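Home | Tips | Workshop | Kitchen | Mending | Contact

Print this page | E-mail this page to a friend

Workshop tips: when the arms drop things, pinch things and go off in a sulk

17/05/2025

If you read my last lot of tips you'll know I've gone a bit mad for table-top robot arms, and I've had so many letters about them that I thought I'd better own up to what went wrong in April. I was using a pair to hand things across a table, bits and bobs mostly, and for a good week it all went beautifully. Then one evening the left arm closed on something, carried on closing, and the whole job stopped dead with a fault light and a nasty little whine. I did what everybody does and switched it off and on again (don't!) and made it worse.

So these are the tips I've written on the inside of my cupboard door.

1. Look at the fingertips before you look at anything else

I spent an entire evening reading about motors when all I needed was a torch and a soft cloth. Fingertips pick up dust and get scratched, and once they've gone smooth or grubby they start to slip. Then you turn the grip up to make up for it, and then you've got a gripper that squeezes far too hard. Wipe them with a barely damp cloth, let them dry, and run your thumb over them with the power OFF. If you can feel a proper ridge, swap them. Mine were closing tip to tip quite nicely and still letting go of anything with a bit of a shine, smooth leather worst of all.

Wallets are a menace in their own right. The leather gives, the stud doesn't, and if a finger comes down on the stud you get a hard stop where the arm was expecting a soft one. Go for a plain stretch of leather well away from the popper. And take your cards out first, please. I've a library card with a bend in it that I can't explain to the library.

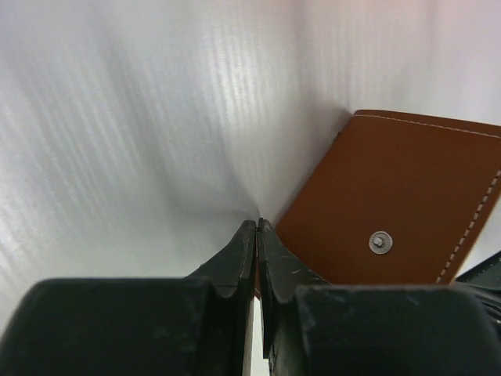 2. Give the cables some slack, but not a skipping rope

This was my real fault, when I finally found it. A cable had worked its way under a joint, and each time the arm stretched out it tugged the plug a hair out of its socket. Everything was fine close in and then dead as a doornail at full reach! I'd blamed the gripper, the power supply and the cat.

What I do now is move each arm by hand, power off, to the very furthest place it'll need to go, and watch the cable the whole way. It should hang in an easy loop and never go tight. It shouldn't be able to drop into an elbow either. A soft strap round the forearm is plenty, and don't do it up so hard that it bites. Margareta Crăciun wrote in to say she puts a dab of nail varnish across the plug and the socket so she can see at once if it's crept out. I've pinched that idea and it's marvellous.

3. Don't let two arms share a small space until you've slowed them down

One arm is easy. Two arms after the same little thing in the middle of the table will knock knuckles sooner or later, and mine did, with a crack that had me out of my chair. Set them to a crawl for the first 16 goes. I know it's dull, take your tea in with you. Move trays and anything else with a hard edge back from the meeting point too, further than you think, and give flat things a board to sit on so the fingers aren't scraping the table top trying to get under.

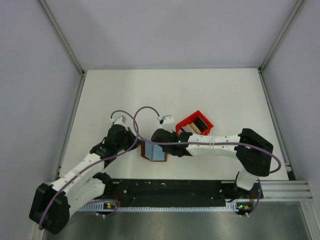 Both grippers in close over the pale blue piece, red tray just to the side.

4. Hands out!

I should have put this first. When an arm stops with a fault it may not be finished, and mine gave a great twitch when I reached in to rescue what it was holding. No harm done apart from a pinched finger and some language. Power off at the wall, count to 63 (my own number, it's how long the kettle takes to get going), then reach in. A little green light glowing on a board means there's power about, so treat it as live.

5. Write down what it was doing

Just a line in a notebook: which arm, how far out, what it was holding. I had 3 stoppages before I bothered, and as soon as I did I could see they were all at full stretch. I'd have saved myself a new power supply, which is still in its box if anybody wants it.

Next time I'm back on sticky drawers, and how to get candle wax off a workbench.

Related tips
Fitting the Osa bench clamp without swearing
Rusora or Matos: which glue for loose rubber feet?
My Doltalov label maker, a year on
Keeping small screws out of the hoover

Print this page | E-mail this page to a friend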